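From: Kylie Stubbs
To: cell-faults list
Date: Sunday, March 31, 2019
Subject: Re: Dropped frame at Stiddale, closing the fault

Jérémie Boyer wrote:
> Fault 611 can be closed as far as Skeltach is concerned. The hand
> let go of the black part during the lift because the part was put
> down out of position by the operator. The tape squares are there
> for a purpose. We suggest a reminder to staff and no change to
> the grip settings.

I don't think we should close it, and I'd like the word "operator" taken out until somebody can show me how they reached it.

The tape squares are on the floor. They mark where things stand on the carpet. They tell you nothing about how a black frame should sit on a metal plate on top of a steel table, and no instruction I have been sent says they do. If Skeltach has a drawing with a position for the part on it, please post it here. Igor Brzozowska asked for the same thing in January and got a link to the sales leaflet.
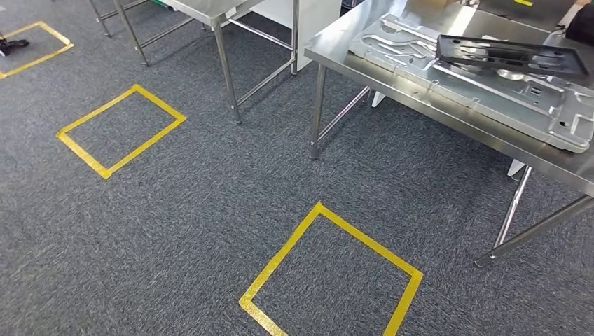
My other trouble is with the log. It shows the grip reported as good right up to the moment the part hit the floor. If the part had been picked up badly because it was badly placed, I would expect the hand to notice something was off. Either it can't tell a good grip from a poor one, or it can and the warning goes nowhere. I'd want to know which before anyone stands near it again. Yuk-lan Ho was a stride away when it fell, and the report gives that half a line.

Alcides Lozano tells me the same fault was seen twice on the Prinex job and put down to "handling" both times. I haven't seen those reports, so treat that as hearsay, but it would be good to hear from Sikora, who did the fitting on both.

As for leaving the grip settings alone, the long parts are the ones that worry me. Hold one of those by the end and most of the weight is out past the fingers, pulling down. The settings we were given were worked out on a short test piece. Jérémie, you said as much on the phone.
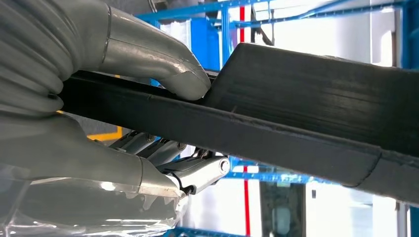
What I am asking for before 611 is closed

1. The full log, with the finger readings, and not the two-page summary.
2. A repeat of the lift with the long part, at slow speed, with everyone well back.
3. A written answer on what the hand does when it starts to lose a part.

Until then the cell stays off at our end. I have the key and Igor has the spare.

Kylie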